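## 3. Running the book demonstration (visitor session)

The Sturnico simulator shows the arm working over the books on the dresser. Start it before the Skirkuvley open day group comes in.

1. Load the scene `Lacroix` and wait until the counter reads 100.
2. Set playback speed to 50 per cent. Visitors at the back find full speed hard to follow.
3. Put the room view on the left monitor and the gripper view on the right.

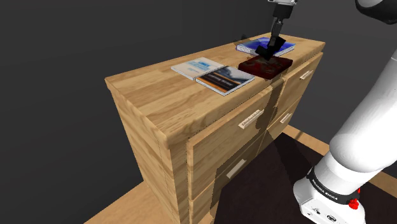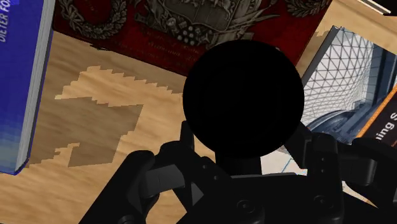 4. Press **Run**, then leave the mouse alone - clicking in either window pauses the arm.
5. To repeat, press **Reset** and enter seed 1486 so the books go back to the same layout.

**Note:** Flernine licences allow 3 viewers at once. Close your own before sharing the link.

**Caution:** Switch the output to *Simulation only* if the real arm in the next bay is powered. Check the colour of the status bar - grey is safe, amber is live.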